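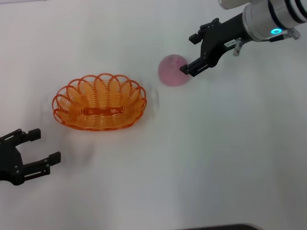 2nd August

Too warm to sleep past six, so I gave up and made coffee and sat with the windows open until the street got noisy. I have been meaning to write more in here since April and have managed it maybe twice, which is a poor showing even for me.

The big news, if you can call it that, is that I have finally started on the small things. All the boxes from Abernathy Street are unpacked except the ones marked "misc," and misc is where everything I really use seems to have ended up. So today was baskets. I love the orange one best, the oval one with the loopy edge like a row of petals, and I had it out on the white table with the pink ball beside it. It looks so cheerful against all that white! I had forgotten how the light comes through the loops. Mom would have put rolls in it with a cloth napkin folded over the top, and you'd have to lift the corner to see if there were any left. I may do the same on Sunday if Essam comes to supper, though knowing me they will be store rolls, warmed up.

The pink ball doesn't have a home yet. It has been on the windowsill, in the fruit bowl, and for one whole week in my coat pocket, and I think the basket is the right place for it on ordinary days, when there is no bread. It's a soft sort of rose color, a bit speckled, and the two together please me more than they should. Pink and orange – my sister would say they clash. She said that about my bridesmaids too.

Essam El Sherbiny called around lunchtime about the shelf. He found one at Sestar for $49, which is less than I expected, and he says he can put it up if I buy the screws and promise not to stand behind him giving advice. I promised. We talked for ages after that, mostly about his tomatoes, and about whether the bus to Trurirgate still stops by the library now that they have moved everything around. He thinks it's the 9. I thought the 9 went the other way, so I will have to go down and read the sign.

Afternoon was too hot for much. I wiped down the table again, wrote the check for the water bill, and read two chapters with my feet in a dishpan of cold water, which I recommend to anyone.

Still to do: measure the wall for the shelf, call Ruth back, look for the cloth napkins. I have a feeling they are in misc.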